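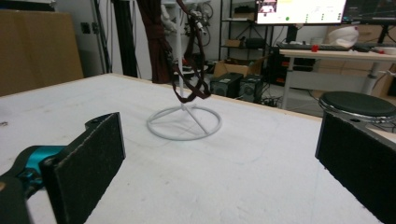 White table top, light wood edge, faint grey marks

Ticket: letters going to wrong councillor
Product: Zarusus, write-to-your-rep module
Raised by: Lærke Thygesen, Wisstead campaign office
Priority: high (was normal, bumped by Finbarr)
Status: closed

Lærke Thygesen, 09:12
Hi. Our campaign page asks people to put their postcode in and write to their councillor ahead of the November vote on the maternity unit. Had two supporters ring this morning, both in Viltemholm, both say their letter went to Cllr for the ward next door. One got a slightly snippy reply telling her to contact her own councillor. Can you look asap, we have a mailing going out Sunday night and I don't want to send people to a broken form.

Finbarr Ní Mhurchú, support, 09:40
Looking. Can you send the two postcodes, and the time they sent the letters if you have it. Also are you on the standard ward lookup or did you upload your own list?

Lærke Thygesen, 09:51
Postcodes sent by private note. Times not sure, one was last night. Own list I think?? Gunhild set it up before my time, I'll ask.

Lærke Thygesen, 10:20
Gunhild Sveinbjörnsson says own list, uploaded spring, from the council website. She says it was right when she did it.

Finbarr Ní Mhurchú, 10:34
OK. Viltemholm wards were redrawn after that, so your list still has the old boundaries. Names of councillors are up to date, so it looks fine on the surface. Have run both postcodes: come back with the old ward on your list, new ward on ours.

Tried so far:
– cleared lookup cache, no change
– switched test page to our standard lookup, first postcode now correct, second still wrong
– checked redirect rules, none set

Second one shouldnt be wrong. Passing to data team.

Ívar Vigfúsdóttir, data, 11:48
Second postcode straddles the new line. Half the street in one ward, half in the other. Standard lookup picks whichever has more addresses. 3 postcodes like that in your area, all near the Moradi estate. Fix is to turn on "ask for house number" under Page settings > Address. Only shows for split postcodes, everyone else sees the form as now.

Lærke Thygesen, 12:05
Turned on. Tried it with the second supporter's address, correct councillor now, thank you. How many went wrong before this? Our chair will ask. And do we have to tell people?

Finbarr Ní Mhurchú, 12:52
Report run on everything since the page went live. 256 letters sent, 87 to the wrong councillor. CSV is in your exports folder. We can't resend on a supporter's behalf, they have to press send themselves, but you can email those people a link with their text already filled in. Template is called "Letter re-send". Whether you explain why is up to you, I would, short and plain.

Lærke Thygesen, 13:10
87, ugh. Ok. Will do an apology line to the councillors aswell. Does the re-send count towards our monthly limit? We're on the 1,000 plan and Sunday will eat most of it.

Vilhjálmur Snorradóttir, accounts, 14:02
Have marked the re-sends as non-chargeable on your account. Limit unaffected.

Finbarr Ní Mhurchú, 14:15
Live page moved over to standard lookup, old list archived not deleted. Please test with a few adresses of your own before the mailing.

Lærke Thygesen, 16:31
Tested with five from the office, plus Gunhild's mum. All right ones. Re-send gone out, a few back already. Happy to close.

Finbarr Ní Mhurchú, 16:38
Closing. Reopen by replying if anything odd turns up after Sunday.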